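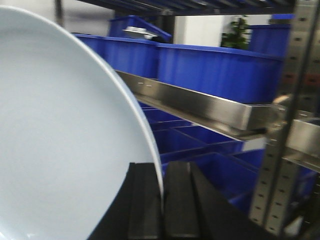
fernhill_pantry
We're sorting the hall's crockery into tubs before the June dinners and I need a storage method for big plates. They're pale, wide and plain, and the blue tubs on the metal shelving are open at the top, so dust gets in. Do I stack flat or stand them on edge? We own 110 dinner plates and the Oltness tubs measure 400 mm across.

gravelroad
On edge, every time. A flat stack puts all the weight on the bottom plate. I did 100 Tamus plates that way with newspaper between them and lost none.

Kettle_Mum
Disagree. On edge is fine for moving house. On a shelf they lean, and the rims chip. Flat, short stacks, paper towel between each one.

fernhill_pantry
Some of ours have a raised foot ring underneath.
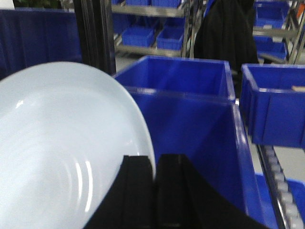
The ring is glossy like the rest, and I worry it will mark the face of the plate below it.

gravelroad
It will if it's unglazed. Run a fingernail around it. If it's rough, use felt.

tubs_and_lids
Check the weight too. My Destoletti plates are 415 grams each, so a full tub was too much for me to lift. Colour of the tub doesn't matter, but get lids.

Kettle_Mum
Agreed on lids. Where are you doing the wrapping?

fernhill_pantry
Out on the bench for now. I have to clear it first.

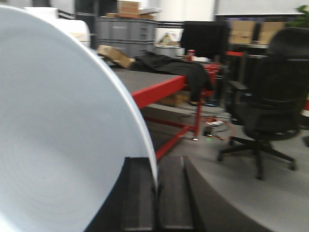 The red bench, with a jacket or dark cloth still on it.

gravelroad
Put a towel down before any plates go on that. I still say on edge.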